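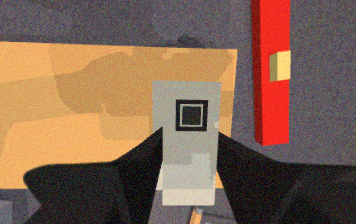

Re: [berncombe-comics] Tillau omnibus, volume 2: worth the shelf space?

From: Melina Zervas
To: berncombe-comics list
Date: Friday, May 25, 2018

Rafail Fragkou wrote:
> Has anyone got hold of the second Tillau omnibus yet? I have the old
> single issues up to the siege of Tarby, but there are gaps, and my
> copy of the lighthouse issue lost its back cover years ago. What I'd
> like to know before I spend the money:
>
> - is the colouring the original or has it been redone?
> - do the letters pages survive?
> - does it open flat enough to read the double spreads?
> - how far does it go? The shop page says "to the end of the Salt
> Winter", which could mean two different things.
>
> Also, am I the only one who thinks the story gets better once they
> leave the island? My brother says I'm mad.
>
> Rafail

Rafail, yes! I've had it for nearly a fortnight and I've been boring everyone at home with it, so I'm delighted somebody asked.

Colouring first. It's the original, cleaned up. I put it next to my old singles on the kitchen table (I have most of the first 19) and the greens in the marsh chapters are a good bit deeper than I remember, but then my singles were on that greyish paper that drank the ink, so I think we're finally seeing what Deligiannis meant us to see. The night crossing is the one that got me. In the single issue you can barely make out the second boat, and I'd always assumed Ilse was imagining it. She isn't! It's right there, with a lamp in the bow. I must have read that chapter a dozen times as a teenager and never saw it.

One grumble, and it's a small one: the flashback to the old queen's wedding used to be in a sort of tea-coloured wash, and it has come out quite pink. I don't hate it, but I noticed it straight away and I expect you will too.

Letters pages: no, sorry. There's a selection of six or seven at the back, mostly the long argument about whether the harbour master could have known about the tunnel. No sign of the one from the lady who worked out the tide tables, which I'd have paid extra for. If you've got singles with the letters in, hang on to them. There are sketches too, and a four-page script for the lighthouse issue with the crossings-out left in. You can see where the dog was going to die and then somebody thought better of it. Thank goodness.

Does it open flat? Mostly. It has sewn sections, and once you've got past the first 50 pages or so it lies down nicely on a table. At the very front and the very back you have to lean on it a bit. The big spread of the fleet outside Tarby falls at page 204 and 205, which is perfect, and no faces vanish into the fold. It is heavy, though. I tried reading it in bed and dropped it on my nose, so I'd say table or lap.

How far does it go: it stops at the thaw, so the FIRST ending of the Salt Winter, where the gates are opened and Corran walks out on the ice. The later part with the trial is being kept for volume three. I know some people will be cross about that, but I think it's the right place to stop. You turn over from that last picture of him, very small, and there's a blank page, and I sat there for a good minute before I put the kettle on.

As for your brother, tell him from me he's wrong. The island chapters are lovely, and I'd never skip them, but they're slow, and half the cast are only there to be rude to each other at dinner. Once they're on the mainland everybody wants something and they all want it from the same four people. Chapter eleven, the one set all in the ferry queue, is the best thing in the whole series for me. Nothing happens! They stand in a queue! And by the end of it you know exactly who is going to sell the map. I've never seen anyone do so much with people shuffling forward and not looking at each other.

I will give him this much: the humour is better on the island. The goat never really gets replaced.

A few other bits, in no special order:

The map inside the front cover is new and has Tarby on the wrong side of the river. It's right on every other map in the book. I wrote to the publisher in March about the same slip in their sample pages and got a very nice reply, but I suppose the sheets were already printed.

There's a family tree at the back, and if you haven't read as far as the thaw, DON'T LOOK AT IT. It gives away the business with the twins in the third row down. I'd clip it shut if you're lending the book to somebody new.

They've finally put the short story in, the one from the Berncombe summer special, where the year 1605 is scratched on the well and no one in the story mentions it. I'd only ever read it in a photocopy of a photocopy. It's eight pages and it sits between chapters fourteen and fifteen, and it makes the start of fifteen so much sadder that I can't think why it was ever left out.

The page numbers drop off wherever the art runs to the edge, so if we do end up reading it together on the list we'd better go by chapter.

Which reminds me, would people be up for that? A chapter a week, starting whenever Rafail's copy turns up? I'd happily kick off with a few notes on the marsh chapters, and I know there are at least a couple of you who have only read volume one and would be coming to it fresh, which I envy terribly. We could put the chapter number in the subject line so nobody gets spoiled by accident. If you're waiting for the library copy, say so, and we'll go slower.

Rafail, if you want to see the pink wedding before you buy, I'll have the book with me at the next meet-up and you can have a proper go at the binding as well. Could you bring your lighthouse issue, even without its back cover? I want to compare the third page with the script, there's a speech balloon I'm almost sure has been moved.

Melina

--
berncombe-comics mailing list
To leave the list, send a blank message with "unsubscribe" as the subject.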